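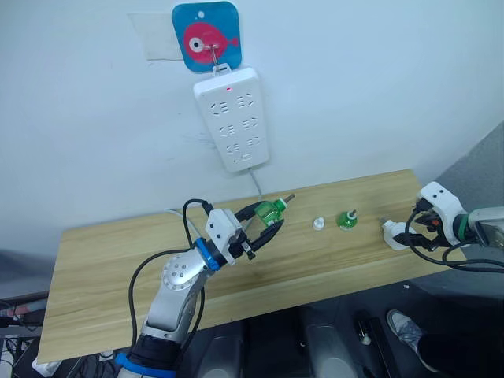

Respondo a lo de los robos de cable en los trasteros de Bedville, porque en la lista se han mezclado dos casos distintos. El primero es de mayo y afectó al garaje de la calle Marino: entraron por la puerta de servicio y cortaron la acometida de los cargadores. El segundo es el del almacén de Prornholm. Allí se llevaron cable negro ya montado, fino y flexible, parecido al que hace un arco por encima de la pinza en la foto, y por eso la denuncia no habla de cobre a granel. La administración ha valorado lo de la calle Marino en 3.425 euros, sin contar la mano de obra.

El mensaje al que contesto decía:

> Buenas tardes a todos:
> Me comentan en el portal que han vuelto a entrar en los
> garajes y que ya van 26 trasteros forzados. ¿Alguien sabe
> si hay denuncia puesta? En la comisaría de Wultdale me
> dijeron por teléfono que no les constaba nada.
> Tampoco sé si el seguro de la comunidad cubre lo que
> cada uno guarda dentro. Yo tenía dos bicicletas.

Denuncia hay. Se presentó en la comisaría de Bedville y lleva el número de expediente que figura en el tablón del portal. En Wultdale no pueden verla por teléfono.
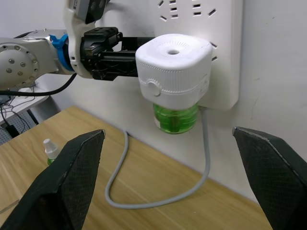 Los 26 trasteros son la suma de los dos sitios. En la hoja que se entregó con la denuncia solo están los que tenían dueño localizado ese día, así que quien no aparezca debe ampliarla por su cuenta. A mí me atendieron a las 9:30 y salí antes de las diez - conviene llevar ya escrita la relación de objetos.

Copio lo que colgó la administración en la web de la comunidad:

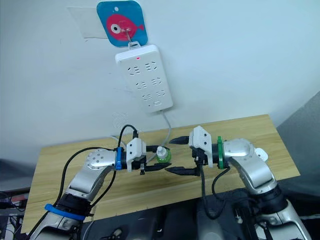

Tiempo de lectura: 2 minutos

La póliza comunitaria cubre los daños en puertas, cerraduras e instalaciones comunes. El contenido de cada trastero corresponde al seguro de hogar del propietario, si lo tiene contratado como anexo. Para reclamar hacen falta:

1. Copia de la denuncia, con la ampliación si la hubiera.

2. Facturas o fotografías anteriores de los objetos. En el caso de las bicicletas, el número de cuadro. 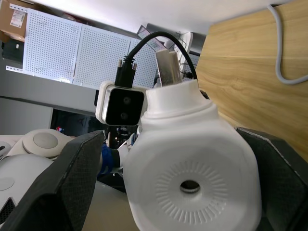
3. Presupuesto de reparación de la puerta, solo si se ha pagado de forma particular. El cerrajero de la comunidad cobra 95 euros por bombín y ese gasto ya está incluido en el parte general.

Hasta aquí la nota. Sobre las grabaciones, la cámara de la rampa de la calle Marino funcionaba esa noche y la policía se llevó copia. No hay detenidos que yo sepa, y la furgoneta blanca de la que se habló aquí no figura en la denuncia. Si alguien apuntó la matrícula, que la lleve a comisaría y no la publique en la lista.

Sigue pendiente cambiar la cerradura de la puerta de servicio. Hasta entonces se cierra con la cadena y la llave está en el cuarto de contadores.

Un saludo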